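9/13/26
Ice chemistry, Trenddale kitchen job, entry 14
Bench notes, mostly for Harsh Saxena and whoever picks up the October runs

Purpose today was to sort out the cloudy ice complaint and the white residue that goes with it. The residue shows up in the glass as the cube melts. Filtered feed and unfiltered feed both do it, so the carbon cartridge was never a likely suspect. Carbon takes out chlorine and some organics and leaves the hardness where it is.

Feed water from the Trenddale tap first. Flushed the line until the temperature stopped drifting, then filled two bottles with no headspace. Titrated for total hardness with EDTA, buffer at pH 10, Eriochrome Black T. The first endpoint was slow and muddy. Fresh indicator fixed it. The old bottle has gone brown and I threw it out. If someone was saving it for something, sorry.

Titration repeats agree with each other well enough that I'm not going to do more of them. The water is hard, mostly calcium, with alkalinity close behind. That fits the residue. Freezing pushes dissolved salts ahead of the ice front, the last liquid in the middle of the cube gets concentrated, calcium carbonate comes out, and on melting it doesn't go back into solution in the time it takes to finish a drink.

Acid check: collected solids from melted cubes on a filter, rinsed once with deionized water, one drop of dilute HCl. Fizzed right away and cleared completely. No gritty remainder, so no sand and no pipe scale with iron in it. Calling it carbonate.

Cloudiness is a separate question and people keep mixing the two up. Part of it is the carbonate, but most is air. Ran three batches in the bench freezer to split them:

Batch A, feed water as is. Cloudy core, white flecks on melting.
Batch B, feed water boiled, cooled covered, decanted off the scale. Much clearer, faint core, a few flecks.
Batch C, deionized water, shaken with air before freezing. Cloudy core, no flecks at all.

C is the useful one. Cloudy with nothing dissolved in it except gas. A customer who sees C would call it the same fault as A, which is how Mulislow ended up with a new cartridge and the same complaint.

All batches were 20 mL per cell in the Nair trays, lids off, same shelf. The Nair trays freeze from every side, so the core is always last. I also froze one block of the feed water in the foam sleeve, open at the top only, and pulled it before it was solid all the way down. Top section clear, bottom section still liquid and noticeably harder on titration than the starting water. Textbook behavior, but now we have it with this water. Sleeve needs new tape on the seam.
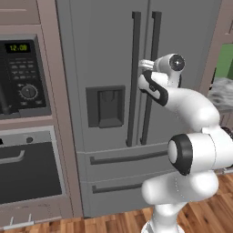 Rendering, French-door layout with the water and ice dispenser in the left door.

Back to the numbers. Conductivity of the feed read 600 on the bench meter, in microsiemens per cm, temperature compensated. Checked the meter against the standard before and after, no drift worth writing down. The melt from Batch A read lower than the feed, as expected once some of the carbonate has dropped out. Batch B melt lower again. Batch C was too close to the deionized blank to say anything.

One thing I don't like: the second feed bottle titrated a little low against the first. It sat on the bench over lunch with the cap loose. Most likely it lost carbon dioxide and dropped some carbonate on the wall - there was a film when I poured it out. I'm using the first bottle only and marking the second as bad. Next time cap tight, keep cold, titrate within the hour.

Options for the write-up, without recommending one yet. A softener swaps calcium for sodium and would get rid of the flecks, but the total salt stays about the same and the cube will still have a cloudy core. Reverse osmosis takes out most of both, costs more, wastes water, and still leaves air. Polyphosphate dosing holds the calcium in solution longer. I have no data on how it behaves through a freeze with this water, and the Zollau sheet gives only hot-side results.

To do:
- Repeat Batch B with a longer boil and a proper filter instead of decanting.
- One polyphosphate batch at the Zollau dose, same trays.
- Order EBT indicator and pH 10 buffer, both low.
- Harsh to send the Mulislow hardness figures so the two sites can go in the same table.
- Look for the second foam sleeve. Last seen under the fume hood.

Bottles 1 and 3 are in the cold room, top shelf, labeled. Bottle 2 emptied and rinsed with acid.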